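Zoltán Nyitrai
7/10/18

1/ I said I'd write up the bus to Brornellow once I'd been using it for a while. I've now done the trip most working days since March, so these are my notes for anyone thinking of giving up the car for it.

2/ The route is the 213 from Baltidbridge station. It leaves from the stand on the far side of the car park, past the taxis. The sign by the ticket office still points you to the old stand, so ignore it. I missed my first bus that way.

3/ The timetable says 8 minutes from the station to the river bridge. In the morning that's fair. After school hours it isn't, as everything queues for the right turn by the chemist. If you have a train to catch going home, get the bus before the one you think you need.

4/ Tickets. You can pay the driver in cash or by card. The weekly ticket has to be bought at the newsagent inside the station, which shuts at lunchtime for stocktaking once a month and doesn't say when. Buy it the evening before.

5/ The weekly is worth having if you do four days or more. At three days it comes out nearly the same as singles. Below that, don't bother.

6/ Seats. I've never had to stand going out. Coming back I stand quite often as far as the Aguirre estate, where most people get off. The seats over the back wheels are the warmest in winter and too warm now.

7/ The stop at Brornellow itself has a shelter but no light. It wasn't a problem in June. It was in March, when I had to hold my phone up so the driver could see me. A reader, Nerea Cabello, wrote to the council asking for a lamp and got a letter back saying it had been passed to the county. She sent me a copy. It runs to two pages and the lamp is mentioned once.

8/ A few people asked about bikes. No, you can't take one on. There are racks at the station, under cover, and I've left mine there overnight without trouble. The racks by the bridge are out in the open and two of them are bent, so I'd use those only for an hour or so.

9/ Prams and wheelchairs: the newer buses have a ramp and a proper space. The older one, which still turns up on the early run, has a step and a narrow door. You can ring the depot the day before and ask which bus is going out. They were polite about it when I rang, and they got it right.

10/ Reliability. I kept a list for the first couple of months and then stopped, as there wasn't much to put on it. Most of the late ones were down to the roadworks by the Boltireck works entrance. Those finished in the spring and the road is better for it, apart from one drain cover that everybody on the left-hand side will know about by now.

11/ Cost against the car. I was paying for parking in Baltidbridge as well as fuel, and the parking was the bigger part. If you have a free space at the other end, the sums will look different for you. I've kept the car for weekends and for my mother's appointments.

12/ What I'd change: a later bus home. The last one goes before the cinema lets out and well before any evening class finishes. I've put this on the survey form. The forms are in a box behind the driver and you have to ask for one.

13/ Someone has just asked whether the summer timetable is different. It is, slightly. The mid-morning bus doesn't run in the school holidays and the one after it leaves five minutes earlier. The printed leaflet is right and the poster at the stop is last year's.
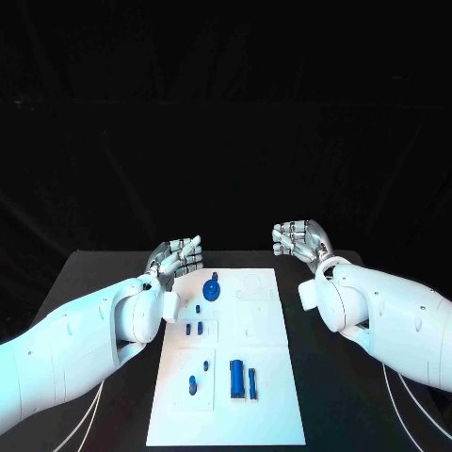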